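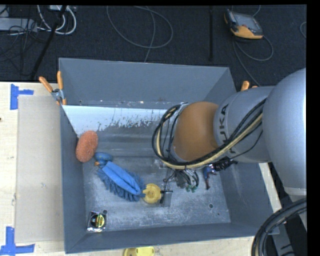

Step 1 – Tip everything into one bin

One big bin, tall sides, on a table so you're not bending down. Gray is good, you can see the small stuff against it. Cleaning things, little packets, odd bits from the bottom of the drawer, all in. Don't sort yet. Spread it out so nothing is buried.

Step 2 – Pull the big soft things first

Sponges, dusters, cloths. They hide everything else. A shaggy microfiber duster will drag small parts out with it, so shake it over the bin before you put it down. Sponge goes on its own, check for grit in the holes.

Step 3 – Packets

Anything still in clear packaging stays in it. Turn so the label faces you. If the print is too small to read, write on a bit of tape and stick it on the front. I use the Uvia tape, 100 ft roll, lasts forever. Masking tape works too.

Step 4 – Small round things and flat things

These are the slow ones. Caps, lids, discs, see-through pieces. Use a shallow tray, the Condau ones are fine, or a baking sheet. Lay them flat, dont stack. Clear pieces go on a dark towel or you will lose them again.

Step 5 – Decide

Keep, move, toss. Ten seconds each. If you don't know what it belongs to, put it in a jar with the month on the lid – mine says February – and toss the jar when you've forgotten about it.

Step 6 – Wipe the bin

Damp cloth, corners first. Dry before anything goes back, specially the sponge.

Step 7 – Put back

Small things in first in their own tub, soft things last on top. Duster with the fringe facing up so it doesnt get squashed. Packets along one side, standing.

Whole thing is under an hour if you don't stop to read labels. Same method works for the Barros drawer units, just do one drawer at a time. Part 2 is the shelf under the sink, will post when its done.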